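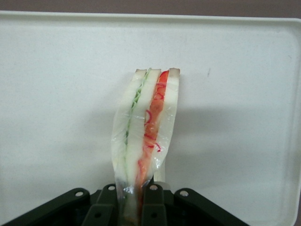 Figure 2. Sandwich made with three slices of white bread, on a white plastic tray.

4.2 Suggested donations and how visitors read them

The listings collected in the first stage of the study used several wordings for the cost of entry. Some gave a fixed price, some said "free," and a large group asked for a suggested donation with or without an amount. Of the 101 listings we coded, those with a suggested donation were the hardest to classify, as the same phrase was used by hosts who expected every adult to pay and by hosts who put a jar on a bench and did not look at it again. We kept them as one category in the coding and relied on the site visits and the questionnaire to separate them.

Site visits were made at three places: the walled garden at Kavunari, the De Luca orchard, and the wool barn at Ustell. All three hold open days at least twice a year and all three advertise in the same weekly paper. The Kavunari and Ustell listings asked for a donation and named a sum. The De Luca listing said only "donations welcome." Evaristo Galli, who keeps the entry book at Ustell, let us copy attendance entries for the whole season, and these show nearly 700 visitors across the open days covered by the listings. Kavunari keeps no entry book. For that site we have only our own gate tally, and it should not be set beside the Ustell entries as if the two were made the same way.

Visitors were handed a one-page questionnaire at the exit, and 217 were returned in a usable state. The form asked how the visitor had heard of the event, whether they had seen the donation mentioned before they arrived, what they understood it to mean, and whether they had given. We did not ask how much. In the pilot at Jorken, people were willing to say whether they had paid but several handed the form back blank when the amount was asked for, and the item was dropped.

The clearest difference was between visitors who had read the listing and visitors who had come with someone else. Readers of the listing tended to treat the named sum as a price. They used the words "entry," "ticket" and "admission" in the open answer, and a few wrote that they had brought the right change. Visitors who came along with a friend or relative more often described the donation as optional, and some had not known about it until they saw the sign at the gate. Families with young children were split. Several parents were unsure whether the sum applied to each person or to the group, and none of the listings in our collection for the three sites made this plain.

At De Luca, where no sum was named, the answers were more varied. Some visitors gave at the gate, some said they had bought fruit or lunch instead and counted that as their contribution, and a smaller group said they had meant to give but could not find where. The box stood inside the packing shed on the first visit. It was moved to the path before the second – a change made by the hosts without any request from us – and the later forms from that site no longer mention the problem.

Food sales complicate the picture at all three sites. Refreshments were kept simple, with sandwiches (Figure 2), fruit and hot drinks the usual offer in the listings that mentioned food at all. Visitors did not always keep the donation and the food apart. On several forms the question about giving was answered with a note about lunch. We coded these as "indirect" and did not merge them with either the yes or the no answers. A reader who prefers a stricter measure can treat them as no. The order of the three sites stays the same under either reading.

Dario Palumbo, who manages the Kavunari garden, told us in interview that the named sum had been added to the listing after a poor November opening, when the gate money did not cover the printing of the plant labels. He had been worried that a sum would put people off. In his view it had mainly reduced the number of questions at the gate. We cannot test this from our data, as there is no count for the earlier season, but it agrees with what the gate staff at Ustell said independently.

Some limits apply to this part of the study. The Kavunari visit on 21 Jul 2019 fell on a day of heavy rain, and the visitors who came were probably more committed than usual. Forms were given out only at the main exit, so people who left by the lower field at Ustell were missed. The questionnaire was in English only. Last, the hosts knew the days on which we would be present, and at least one site put up a larger donation sign for the occasion. We left that day's forms in the sample and marked them.

4.3 Directions and opening hours

The second feature we coded was practical information. Nearly all listings gave opening hours, but directions were often replaced by a landmark or by a pointer to a website. Landmarks worked well for residents. Visitors from outside the area reported more trouble, mostly at De Luca, where the listing named a farm stand that had closed some time before. Phone numbers were given in most listings and seem to have been used: Galli reported that calls before an open day were mainly about parking and dogs, and he has since asked the paper to print both in the listing. The hours themselves caused few problems, apart from one Kavunari listing that gave the closing time as the time of last entry.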